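Datasets > Standix > basket-sort-teleop

basket-sort-teleop

Demonstrations of a two-arm sorting task, recorded by remote control. The operator moves pliers and small boxes from the tabletop into black baskets.

Episodes: 1152
Operators: Hưng Ung, Kaisu Tuominen
Median length: some 16 seconds
Held out for evaluation: 14 episodes, listed in holdout.txt

Each episode folder has joint positions, gripper commands and one fixed-camera video. Start layouts vary. Failed grasps are kept and flagged in meta.json as retry. Episodes before February use the old gripper scaling; run rescale.py on them first.

Maintainer: Devendra Chauhan

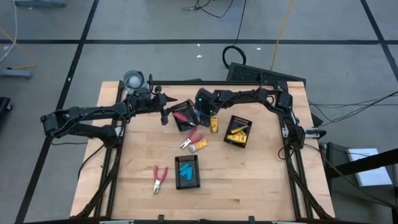
Can I train on the joint data without the video?
You can, but a policy trained that way has no input for where the objects are.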